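Open day at Gunia, January 5, 2019. I went because Periklis Chrysikopoulos kept telling me to stop complaining about robot demos I'd only seen online. Fair enough. Thread.

1/ First, the pitch. The Prarnura project wants robot arms to learn small table jobs from people. So people do the jobs by hand, holding the same grippers the arm would have, and the recordings go to the software folks.

2/ The wall poster said 3,000 recordings since December. Of what, exactly? Good ones? All of them? I asked and got "it varies."

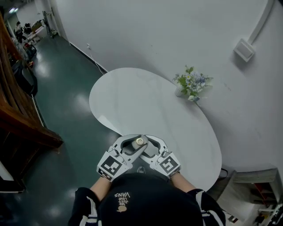
3/ Abrehet Abdella ran our tour and I liked her a lot. She didn't oversell. When a man behind me asked when he could buy one for his kitchen, she said she wouldn't want one in hers yet.

4/ I got a turn with the grippers. They're more awkward than they look – you lose all feeling in your fingertips and you start moving like you're wearing oven mitts. My respect for the people who do this all day went way up.

5/ My respect for the brochure did not. It says "human-level handling." Whose hands? Mine were terrible.
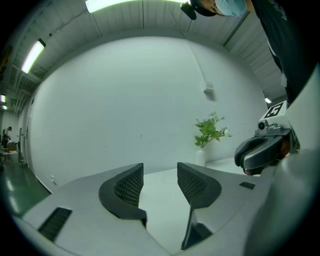
Did they show an arm doing the job by itself?
Only on video, 2 clips, both sped up. Abrehet said the arm itself is over at the Ulalmont site and doesn't travel.

6/ I don't think anyone was hiding anything. But an open day about automation where all the work I saw was done by people is a funny kind of open day, and the handout could have said so up front.

7/ The talk by the Hämäläinen people was better. They put up a list of 605 failed tries, sorted by what went wrong. Mostly drops and bad grabs. More of that, please. I'd have stayed another hour for the list alone.
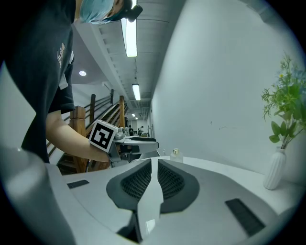 8/ Things I'd ask if you go to the next one:
– How many tries fail when the table is set up differently?
– Who picks which recordings get thrown out?
– Can we see a clip at normal speed?

9/ Periklis wants to know if I've changed my mind. A little, about the people. Ask me about the robot when I've met it.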